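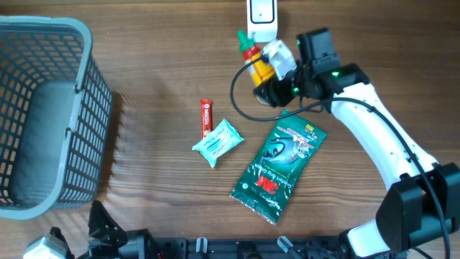
Part 3: Setting up your Durstead dehumidifier

Righto, it's unpacked and you've peeled off all the tape (check under the tank too, I missed a strip there the first time). Now for the fun bit!

1. Stand the unit upright for 13 hours before you plug it in. If it travelled home on its side in the ute, leave it a full day.

2. Pick your spot. I like mine in the hallway near the laundry, with a clear gap behind the grille.

3. Slide the tank in until it clicks, then plug straight into the wall.

Caution: no power boards or extension leads, please.

4. Hold Mode until the light goes green, then set the humidity. I run mine at 55 through winter and hardly touch it.

5. Shut the windows and let it go overnight. The fan's loud at first, but it settles.

Note: error 7 means the tank isn't seated. Pull it out, wipe the float and try again.

6. Rinse the filter every second Sunday in lukewarm water and dry it in the shade, never in the dryer!

If you want continuous drainage, grab the Sitosov hose kit and skip ahead to Part 4. Vangelis Spanos wrote that bit and he's much better at plumbing than me.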